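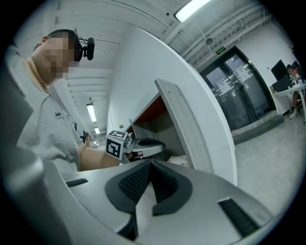 Sumano Hand-Held Gripper Pair
Sold by Zotilwood Equipment
Print this page | E-mail this page

The Sumano pair is a left and a right gripper for recording two-handed tasks. The operator holds one in each hand, does the job, and the grippers record how each hand moved and how far the fingers were open. The recording can be used to train a two-arm cell without bringing the arms to the bench. Made by Celline.

Each gripper has its own wide-angle camera looking out over the fingers. A cube with printed markers mounts on top of the body and is used to find the position of one gripper from the view of the other. The cube lifts off with two screws. Check that it is seated flat before the first take of the day. A cube that rocks will put a slow drift in the data that is hard to find later.

Weight is 504 grams per gripper with the cube fitted and the cable unplugged. The fingers open to 124 mm. Finger pads are black rubber with a molded texture and can be changed without tools. We stock the standard pad and a softer one for thin packaging. 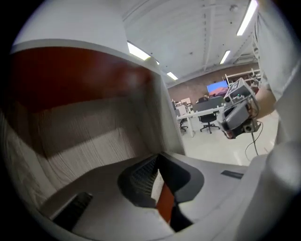
Power and data run through one thin cable per gripper. Leave enough slack for the longest reach in the task, and route the cable behind the elbow if the operator has to turn. A cable that pulls tight changes the way people move their wrists, and the arm will copy that.

Setup

Mount the base software on any recent desktop machine. Plug in both grippers and wait for the two status lights to go steady. Hold the grippers facing each other at chest height for five seconds, then squeeze and release each trigger once. That sets the zero. Repeat it after any pad change.

Record short takes. One task per take, starting and ending with both grippers still. If the operator drops something or stops to think, throw the take out and do it again. The pads have a rated life of over 2000 takes with the standard rubber. Soft pads wear faster and should be looked at weekly.

A head camera can be added as a third view. The Mahrous headband mount fits the same sync port and is sold separately. It is useful for jobs where the operator looks at one place while reaching to another, such as picking from a shelf to fill a box.

What's in the carton

Two grippers (left and right)
Two marker cubes with screws
Two cables
One set of spare standard pads
Printed calibration sheet
Padded case

Not included: computer, head mount, soft pads.

Lighting

Ordinary ceiling lights are fine. Direct sun on the marker cubes is the usual cause of lost tracking. If the software shows a gap in the track, turn the bench or pull a blind before changing any settings.

Returns are accepted in the original case. Pads that have been used can't be returned.

Related items

Sumano soft pad set
Sumano replacement marker cube
Mahrous headband mount
Celline dual charging cradle
Zotilwood bench cable hook, pack of four

Reader comments (3)

benchside: Does the left gripper work alone? We only have one arm right now.

Zotilwood support: Yes. Set the software to single and skip the facing step in the zero routine. The cube can stay on or come off.

packline_2: Had the pair since October. Tracking is good, but the case latch is weak and the calibration sheet should be on something stiffer than paper. Wrists get tired after an hour or so, we swap operators at that point. Would buy again but please sell the cables in a longer length.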